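Projet de semestre — Rapport intermédiaire
Jalen Marchetti, Maite Requena
Dimanche 7 octobre 2018

3. Méthode

Le but de notre travail est d'évaluer si une politique apprise par imitation uniquement en simulation reste stable quand on change la position initiale des objets. Nous avons utilisé le simulateur Hidach, avec deux bras robotiques placés de part et d'autre d'une table blanche. La tâche choisie s'appelle Bellamy dans notre code : le bras droit doit saisir une tasse bleue, puis la déposer dans un compartiment de l'étagère.

Nous avons enregistré 134 démonstrations par téléopération. Pour chacune, la position de la tasse et celle du marqueur sont tirées au hasard dans une zone fixe de la table. Le marqueur ne participe pas à la tâche — il sert de distracteur.

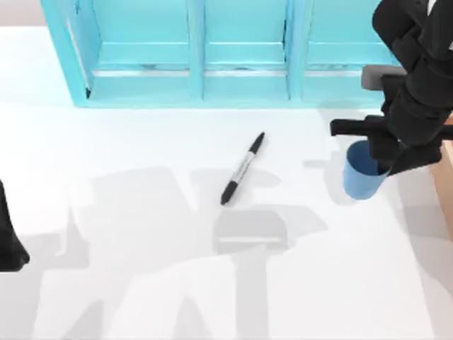 L'entraînement a été répété avec 3 graines différentes, et chaque politique a été testée sur 1000 épisodes. Un épisode est compté comme réussi si la tasse reste debout dans le compartiment à la fin du temps accordé. Les épisodes où le marqueur est poussé hors de la table sont comptés à part.

4. Premiers résultats

La saisie échoue surtout quand la tasse se trouve près de l'étagère. Dans ces cas, le doigt supérieur de la pince touche souvent le bord du meuble avant la fermeture. Nous avons d'abord pensé à une erreur de perception, mais en donnant au réseau la position exacte de la tasse, les mêmes échecs apparaissent. Nous supposons donc que les démonstrations ne couvrent pas assez cette région.

Il reste à comparer les variantes avec et sans ombres portées. Ces essais sont prévus pour décembre.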